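Section 4: Putting the doors on

Right, the carcass is up and it's standing square (go back to section 3 if it isn't, I'll wait). Doors are my favourite bit of any Godex cupboard, even though I swore at my first pair for a whole evening.

1. Lay both doors face down on a blanket and press the Wundari hinge cups into their holes. They only go in one way.

2. Do the screws up by hand. I know the drill is right there. Leave it!

3. Clip the top hinge on first, then the bottom one, with somebody holding the door at 45 degrees.

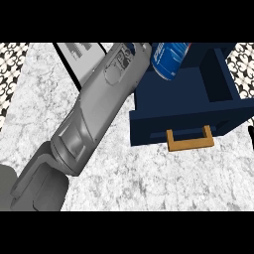
4. Close both doors and look at the gap down the middle. It'll be wonky. Turn the side screw on each hinge a quarter turn at a time until the gap is even from top to bottom.

5. Fit the soft-close buffers last, or you'll be peeling them off again like I did.

Note: the tall version is 1,786 mm high and takes three hinges a door. Clip the middle one on last and don't adjust it until the other two are happy.

Caution: fix the wall strap before you load any shelves. The Cardoso bracket in the small bag is for solid walls only – for plasterboard I use the Birent anchors, which need a wider hole and a bit of patience.

Caution: keep fingers out of the hinge side while you're testing. It closes slowly and it still hurts.

Once the doors swing freely, go on to section 5 for the handles.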